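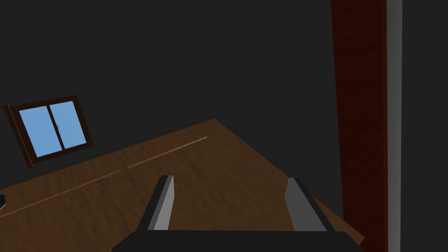
I want to write a few posts about oiling a kitchen table, because I did mine wrong for two years and maybe it helps somebody. My table is from Kasetti, bought second-hand. With a medium brown wood and a fine grain like this one, you can see well which way the lines go, and that is the way your cloth should go too.

2/ My first mistake was too much oil. I poured it on the table like salad dressing and went to bed. In the morning the top was sticky and a newspaper was glued to it. I could read the weather for October on my table for a long time.

3/ Now I use one small spoon of oil for each half of the table. I rub it in, wait 20 minutes, and wipe off everything that did not go in. Then I wait 12 hours before the second coat.

4/ Please be careful with the oily cloths. Do not leave them in a ball, they can catch fire without any flame near them. I put mine flat outside on the stones until they are dry and stiff.

5/ Somebody asked which oil. I use the plain one from Nirkex, without color. The one from Sondgate smells nicer but it made my table more yellow than I wanted. Maybe on darker wood it is fine.

6/ For sanding before the oil, I did it by hand with fine paper. It took me a whole afternoon and my shoulder was angry with me. Wipe the dust with a damp cloth and let the wood dry well.

7/ How long until you can use it? I put plates on it after 36 hours, but no hot pots for the first week. A glass of water left a ring on mine when I was not patient. I sanded only this place and oiled it again, and now I must look for it to find it.

8/ Next I will try the bench. It has old varnish on it, so first I have to learn how to take that off. If you have done this, please write me what you used.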